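To: Pylypenko Open Day mailing list
From: Rochelle Rosenthal, Visitor Programs, Mondulel
Subject: Re: Questions before the June open day

Dear members of the list,

Thank you for the messages received since the preliminary notice was circulated. One of them raised several points that others have also put to this office, and it is quoted here in part with the sender's permission.

> Our group is looking forward to the visit. The notice says that the
> morning demonstration will be on "everyday handling tasks." We had
> expected to see the Cetier arm moving parts between bins, as in the
> previous program. Has that been dropped? Also, will guests be able to
> see how the task recordings are made, or only the finished result?
> Several of us teach and would find the first of more use.
> Finally, is Room 203 the same room as last year?

The bin transfer demonstration has been retained. It will run in Hall 212 at 10:30 a.m. and again at 2:00 p.m., and each session lasts 25 minutes. The Cetier arm will be operated by Mondulel staff throughout. Guests are asked to remain behind the yellow line while the arm is powered, including during the pauses between cycles.

The handling session is a separate item and is new to the program. It takes place in Room 203, which was not used last year, and it concerns the recording of ordinary tasks performed by people. Staff will carry out short tasks at a desk, a shelf and a whiteboard, with the view taken from head height. The whiteboard task consists of picking up and arranging markers on the ledge. It was chosen by the Wutolard project group, whose work depends on small objects that lie close together and must be separated by hand.

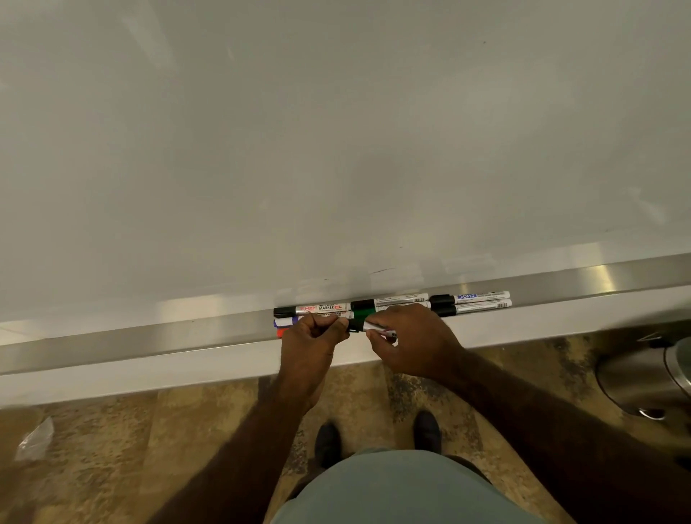 May guests take part in a recording themselves?
Guests may take part in the 11:15 a.m. session if they have returned the signed consent form to the registration desk beforehand.

The Wutolard collection prepared for the open day contains 532 short recordings. Of these, 327 have been reviewed and labeled, and a selection will be played on the large screen in Room 203 between sessions. Staff will explain how a recording is divided into steps, how each step is named, and why certain recordings are set aside. Teachers who wish to receive the printed labeling guide should write to this office by the end of May, as the print run is limited.

The following arrangements also apply.

Registration opens at 9:30 a.m. in the main lobby of the Pylypenko building. Badges must be worn on both floors. Groups of more than ten will be divided at the desk and will visit the hall and the room in turn.

Photography is permitted in Hall 212. It is not permitted in Room 203 while a recording is in progress. Coats and large bags should be left in the lobby.

Children under 12 must be accompanied by an adult at all times. Step-free access is by the east elevator, and seating will be provided at both demonstrations on request.

Changes to the size of a group should be sent to me directly and not to the full list.

Respectfully,

Rochelle Rosenthal
Visitor Programs
Mondulel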